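발표자 노트: 고쳐 쓰는 가방, 수선 창구를 운영하며 배운 것
발표: 로진 라크루아 (Zastbridge 수선팀)
발표 시간 오후 2시, 질의응답은 마지막에 한꺼번에 받음

슬라이드 1. 인사
이름과 소속만 짧게 말한다. 창구를 연 것은 11월이고, 그 전까지는 매장에서 받은 가방을 공장으로 보냈다는 점을 먼저 말한다. 회사 연혁은 건너뛴다. 자료집 첫 장에 있다.

슬라이드 2. 무엇이 들어오는가
첫 시즌 접수 617건. 가장 많은 것이 지퍼, 그다음이 어깨끈 박음질, 그다음이 안감. 버클은 생각보다 적었다. 손님은 대부분 "지퍼가 고장 났다"고만 말한다. 이가 빠진 것인지, 슬라이더가 벌어진 것인지, 천이 물린 것인지는 접수하는 사람이 구분해야 한다. 슬라이더만 바꾸면 되는 가방에 전체 교체 견적을 내면 손님은 그냥 들고 간다.
굵은 지퍼와 가는 지퍼를 따로 설명할 것. 굵은 쪽은 이가 커서 눈으로 확인하기 쉽고, 가는 쪽은 확대경을 쓴다. 천이 두껍고 주름이 잡히는 자리는 손으로 펴서 끝까지 본다.

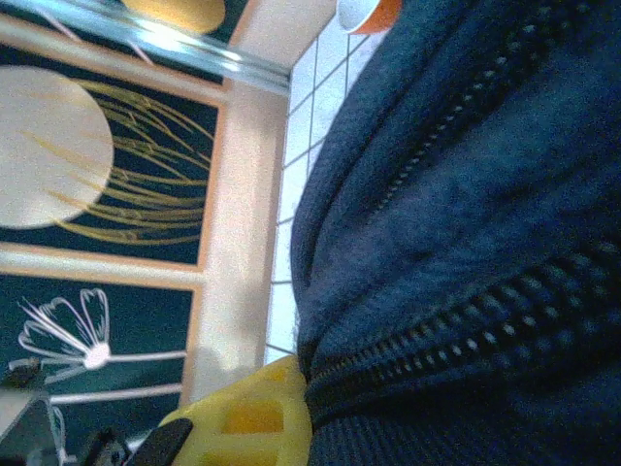

군청색 천 위의 지퍼 두 줄. 아래쪽이 굵은 지퍼.

슬라이드 3. 접수대에서 묻는 것
질문지를 처음에는 길게 만들었다가 줄였다. 지금 묻는 것은 언제부터 그랬는지, 평소 무엇을 넣는지, 언제까지 필요한지 정도다. 구입 영수증은 묻지 않는다. 영수증을 요구하던 첫 달에는 접수대에서 돌아가는 사람이 많았다.
사용 습관을 묻는 이유는 같은 고장이 다시 오기 때문이다. 노트북과 책을 함께 넣고 한쪽 어깨로 메는 사람의 가방은 끈을 새로 달아도 같은 자리가 뜯어진다. 이럴 때는 보강천을 권하고 비용을 따로 적는다. 권했는데 거절한 경우도 적어 둔다.
(여기서 접수증 견본을 돌린다. 앞줄부터. 회수하지 않아도 됨)

슬라이드 4. 작업 순서
가방을 평평하게 눕히고 주머니를 모두 비운다. 동전, 이어폰, 껌 종이가 나온다. 나온 물건은 봉투에 넣고 접수 번호를 쓴다. 이 절차를 빼먹어서 손님의 열쇠를 찾느라 오후를 다 보낸 날이 있었다. 그 뒤로는 봉투가 붙어 있지 않은 가방은 작업자가 받지 않는다.
솔질을 먼저 하고 그다음 점검한다. 이 사이에 낀 먼지만 털어도 움직이는 지퍼가 꽤 있다. 이런 건은 수선비를 받지 않고 그 자리에서 돌려준다. 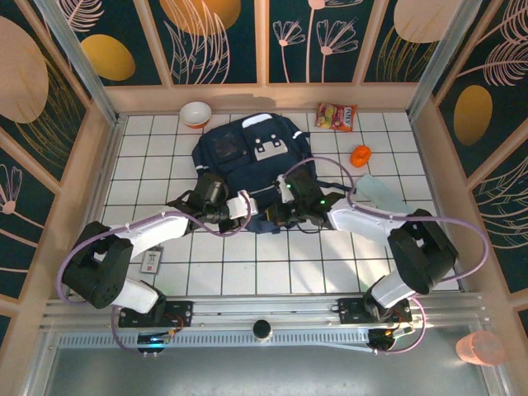
재봉 작업은 Vandusano 작업장에서 맡는다. 매장에서 직접 하는 것은 슬라이더 교체와 간단한 손바느질까지다. 경계를 정해 두지 않으면 매장 직원이 욕심을 내고, 한 번 뜯은 솔기를 다시 작업장으로 보내게 된다. 그러면 시간이 두 배로 든다. 누완 쿠마라싱헤가 정리한 구분표를 화면에 띄우고 잠시 멈춘다. 사진을 찍는 사람이 있으면 기다려 준다.

슬라이드 5. 부품 문제
제일 오래 걸리는 것은 바느질이 아니라 부품 기다리기다. 단종된 색의 지퍼 테이프는 구하기 어렵다. 남색이라고 다 같은 남색이 아니어서, 새 테이프를 달면 햇빛 아래에서 차이가 난다. 손님에게 미리 견본을 보여 주고 동의를 받는다.
Lemaire에서 슬라이더를 400개 단위로 들여온다. 처음에는 너무 많다고 생각했는데 자주 쓰는 규격은 금방 없어진다. 반대로 잘 안 쓰는 규격은 서랍에 그대로 있다. 규격별 재고표는 자료집 뒤쪽에 넣었다. 단가를 묻는 질문이 나오면 거래 조건이라 공개하지 않는다고 답한다.
폐가방에서 부품을 떼어 쓰는 방법도 말한다. 끈 조절 고리와 D링은 상태가 좋으면 다시 쓴다. 지퍼는 통째로 떼기가 번거롭고 수명을 알 수 없어서 쓰지 않는다.

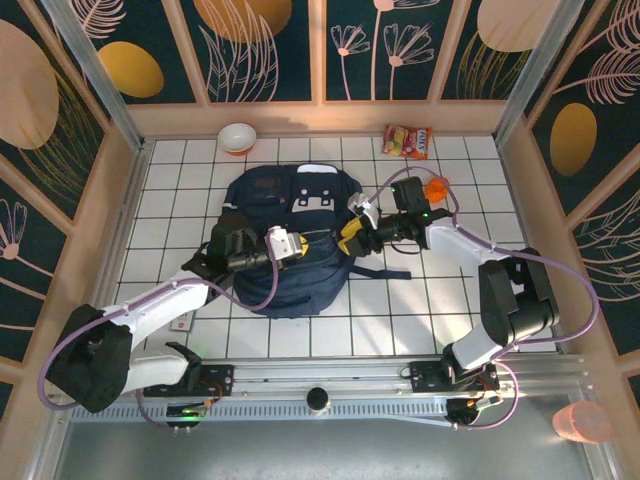
슬라이드 6. 비용과 기간
표는 읽지 않는다. 두 가지만 말한다. 기간은 영업일 8일을 약속하고, 넘길 것 같으면 넘기기 전에 전화한다. 문자로 보냈을 때는 못 봤다는 항의가 있었다. 비용은 접수할 때 상한을 정하고, 상한을 넘는 작업은 동의 없이 하지 않는다.
수선 창구만으로는 이익이 나지 않는다. 이 질문은 반드시 나오니 숨기지 말고 먼저 말할 것. 적자 폭은 재무팀 확인 전이라 수치를 말하지 않는다.

슬라이드 7. Umano 수선 교실
매장 문을 닫은 뒤 2시간짜리 수업을 연다. 버튼 달기, 끈 끝 마감, 슬라이더 갈기. 도구는 빌려주고 가방은 각자 가져온다. 배우고 간 사람이 수선을 덜 맡길 것이라는 걱정이 내부에 있었다. 아직 판단할 자료가 모이지 않았으니 단정하지 않는다.
시간이 모자라면 이 슬라이드는 넘기고 바로 8번으로 간다.

슬라이드 8. 정리 및 질문
접수 질문지, 매장과 작업장 구분표, 재고표의 위치를 다시 안내한다. 양식은 그대로 가져다 써도 된다.
예상 질문: 타사 제품도 받는가. 받는다. 다만 부품이 없으면 돌려보낸다.
예상 질문: 방수 가방은. 솔기 테이프를 다시 붙일 설비가 없어 받지 않는다.
예상 질문: 세탁도 해 주는가. 안 한다. 근처 세탁소 목록을 준다.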